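Inshore Patrol Launch Kinness: Hybrid Drive Trial
Progress report to the fund
10 July 2021

Where we are

The launch is back in the water and working. The electric side of the drive runs, the diesel side runs, and the change from one to the other now happens without the shudder that we wrote about last time. That is the good part of this report and it is real. The rest is more mixed, and we would sooner set it out now than have you find it in the final accounts.

Kinness is a 32-foot patrol launch used for checking pots, nets and moorings along our stretch of coast. She was chosen for the trial for the dull reason that she was due new engine mounts anyway. The grant paid for the electric motor, the battery bank, the control cabinet and the fitting. Our own budget paid for the mounts, the shaft work and the lift out. We have kept the two sets of costs apart, and the split is shown in the schedule sent with this report.

The yard signed her over to us later than planned. The delay came from the shaft coupling, which arrived with the wrong flange and had to go back to Stendska. They replaced it without charge, though we paid for the extra time on the hard. We have asked for that money and have had a polite letter in return.

Fuel

The application said the hybrid drive would cut diesel use by "up to" a certain share. We wrote that sentence ourselves, using the supplier's brochure, and we should have been more careful with it. "Up to" covers nothing at all as well as the whole amount, and a reader could fairly say we promised nothing.

Since she came back we have used 3,393 litres of diesel. On paper this is less than over the same stretch of the season before the refit. We do not yet put much weight on it. The weather has been kinder, two of the longer patrols were done by the other boat while Kinness was having her software changed, and the crew know they are being measured. People who know that somebody is reading the fuel log tend to come off the throttle. If that turns out to be the whole of the saving, it could have been had for the price of a notice in the wheelhouse.

To get a fairer comparison we have started running set routes: out to the north marker, along the pot line at slow speed, back on the tide. The same route is run on diesel alone and then with the electric drive doing the slow part. We do not have enough pairs yet to say anything useful. The first few point the right way, but the gap between two diesel runs on different days was nearly as wide as the gap between diesel and hybrid, which tells you how much wind and tide can do.

Range on battery

Stendska's data sheet gives a range at slow speed that we have never reached. We have asked how it was measured. The answer was that it was worked out for a clean hull, in flat water, with no heating, radar or deck lights in use. Our crew do use the radar. In cold mornings they also use the heater, and nobody here is going to tell them to stop.

In ordinary use the battery covers the pot line and the approach to the harbour, with a margin that the skipper is content with. It does not cover the pot line, the approach and a second look at anything suspicious. When that happens the diesel is started early. The crew have taken to starting it early in any case on days when they expect trouble, and those days need to be left in the figures. The supplier has suggested leaving them out as "not typical". Suspicious pots are the reason we have a patrol launch, so they stay in.

Noise

The strongest argument for the electric drive in the application was that a quiet boat can come up on people who are lifting pots that are not theirs. We still think there is something in this. We have little evidence for it. There have been several close approaches on battery, and in each of them the boat was in plain sight for a long way before anybody could have heard an engine. On a flat coast in daylight, sound matters less than we had assumed. Night patrols may show something different, and the first are planned for August.

What has improved beyond doubt is the working of the boat itself. The crew can hear each other on deck, and can hear the radio. Nobody claimed this as a benefit beforehand, so there is no target to set it against, and we mention it because the crew do, often.
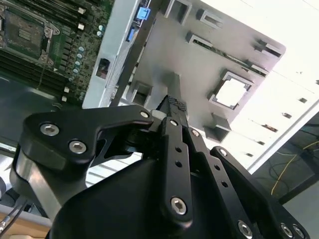
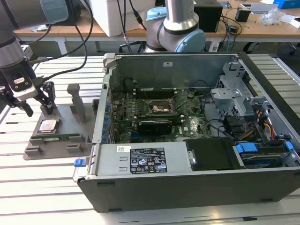
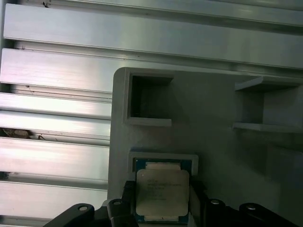 Deck drainage has become a bigger item than it was in the plan. The battery hatches sit flush with the aluminium deck, and every hatch needed a gutter, so there are now more channels for water to run along and more places for it to stop. The yard's view is that the gutters will clear themselves as the boat moves. We doubt it. Grooved metal keeps what falls into it, as with the brownish clump stuck between two slats in the last picture, and a launch that handles weedy pots all day will put a good deal more than that into hers. If a gutter blocks, the water has one way to go, and it leads towards the batteries. We have asked for removable covers and a larger drain at the after end. Until they are fitted the crew rake out the gutters at the end of each patrol and initial the log.

The seals under the hatches have been checked with a hose and were dry. A hose in harbour is a gentle test, and we have asked for it to be done again after the autumn gales before we sign for the work.

Charging

The shore charger at Ventura quay was meant to be ready before the launch was. It was ready after, and for the weeks in between Kinness charged from the ordinary supply on the pontoon. This worked but was slow, and on some mornings she went out with less than a full battery. Those trips are marked in the log. Since the proper charger came into use she has left the quay at 100 per cent every time, so long as somebody has remembered to plug her in. We have put a line about it on the closing-down sheet.

The harbour has asked whether visiting boats could use the charger when we are out. We have said no for the length of the trial. The unit is metered, and the meter is the one set of figures in this project that we fully trust.

The cost of electricity was left out of the saving shown in the application. We had not noticed this until we came to fill in the same table with real bills. It is now in. It makes the saving smaller, and it should have been there from the start.

Monitoring system

The Citar unit records speed, shaft turns, fuel flow and battery state, and sends them ashore when the boat comes within reach. It was sold to us as needing no attention. It has needed a fair amount. The fuel flow reading was wrong for the opening weeks, and was found to be wrong only because an old hand on the crew went on dipping the tank out of habit. Had we relied on the unit, this report would have shown a fine saving, and every part of it would have been false.

The sensor has been replaced and the readings now agree with the dipstick to within about 3 per cent. We are content with that. We have also made the dipping official, and the tank figures are the ones used throughout this report. The Citar figures are given next to them in the schedule so that you can see how far apart they were.

The summary page that the system produces has a large green leaf on it and a number for "carbon avoided". We have asked what the number is compared with and have not had a clear reply. We would ask you not to quote it if it reaches you by another route.

Crew and training

All the regular crew have done the course on high-voltage isolation. The relief crew have not, and so cannot take the launch out on their own. This has cost us some patrols. We had been told that the course could be done in the evenings, but the provider wants a full day alongside and will come only if there are enough people to fill it. A day has now been agreed for August.

The crew's opinion of the boat is better than ours. They like her. They find her easier to hold beside a buoy and less tiring over a long shift. Their complaints are about small matters: the isolator switch is where a knee goes, the battery display cannot be read in sun, and the hatch over the control cabinet is too heavy for one person in a swell. The first has had a guard put over it. The display has a cardboard hood, made aboard. The hatch is with the yard.

Money

Spending is inside the grant. It would be easy to present that as good management, but much of the underspend is work that has not been done, mainly the drain changes and the second set of sea trials. Both will be billed before the end of the trial. We expect to finish close to the full amount, and the small reserve may be needed if the gutters have to be cut again.

What we are asking for

We would like the closing date moved back so that the trial takes in a full winter. No extra money is sought. Every figure in this report comes from the easy half of the year, when the water is warm, the batteries are at their best and the heater is mostly off. A decision on whether to fit the same drive to the second launch is due soon, and the supplier is keen for it to be taken while a discount stands. We would advise against tying the two together.

If the date cannot be moved, we can report on time, but the report will have to say that the main question, whether the drive saves enough fuel to pay for itself within the life of the batteries, has not been answered. The paired runs go on meanwhile, and the log sheets will be sent to you at the end of August.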